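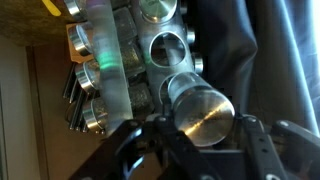

Figure 5.1 A small glass jar with a round metal lid, beside a spice rack.

Chapter 5
Holding a Lead: Why Soccer Teams Change When They Are Ahead

Rillia were two goals up with 40 minutes to play, and they were flying. Their wide players had the freedom of the pitch, their striker had scored both, and most of the 2,342 people in the ground were already singing. Then something shifted. The back line dropped five yards, then ten. Passes that had gone forward in the first half went sideways, then back to the goalkeeper, then long and out of play. Plorkden pulled one back from a corner and leveled with a header in the last minute of normal time.

Ask a Rillia player what happened and you will hear some version of "we stopped playing." Garnet Bergeron, who captained the side that day, put it more sharply in her notes for the club's end-of-season review: "I kept telling people to hold. I never told them what to hold, or where."

That one remark opens up most of this chapter. A team that is ahead faces a real choice about space, risk and energy, and it usually makes that choice without talking about it. You may have done this yourself. You score, you celebrate, you jog back for the kickoff, and without a word from the bench everyone stands a little deeper than before. It feels safe! The trouble is what it gives the other team: time on the ball, a shorter run to your goal, and a string of second balls falling to their midfielders with nobody near them.

In Chapter 4 we looked at pressing, and at how a team wins the ball back high up the pitch. Keep that material close by, because a good deal of what follows is the same set of ideas seen from the other end. The distances between the lines matter just as much when you are defending your own box, and the trigger for stepping out is often the very same one (a heavy touch, a backward pass, a receiver with closed shoulders).

Three matches will come up again and again. The first is the Rillia and Plorkden draw. The second is a cup tie in which Gill, a part-time side, went in front early and then defended beautifully for more than an hour in front of a crowd of 1,761. I love this match. Gill had less of the ball than any winning team in our sample, yet their back four hardly ever found themselves inside their own six-yard box, and their coach, Ravinder Petrenko, made only 2 substitutions all evening. The third is a youth game at Tikwood, much messier than the others and in some ways more useful, where the lead changed hands and both teams had to learn the lesson twice.

We start in Section 5.1 with the drop itself: how to spot it from the touchline, how to measure it from match video, and how to tell a planned retreat from an accidental one. Section 5.2 deals with possession when you are winning. Keeping the ball is a fine way to defend, but only if the passes move the opponent, and we will spend some time on the difference. Section 5.3 turns to the bench. Tamsin Mercado's work with college teams suggests that the late defensive substitute is often sent on with very little instruction, and we will go through her checklist in full.

Section 5.4 is about the five minutes after conceding, when the lead is still there but nobody on the pitch feels that it is. Players rush throw-ins, center backs go looking for the ball, and arguments break out over marking. Coaches can prepare for this in training, and the drills at the end of the section are great fun to run — noisy, a bit chaotic, and popular with every age group I have tried them on.

Before you read on

Think of a match you played in or watched where a team lost a lead of two goals or more. Write down the moment when you first felt the game turning, then the moment when the first goal went in. Keep the page. You will need it for the exercise at the end of Section 5.1.

Key terms in this chapter: block, line height, rest defense, second ball, game state, managed possession.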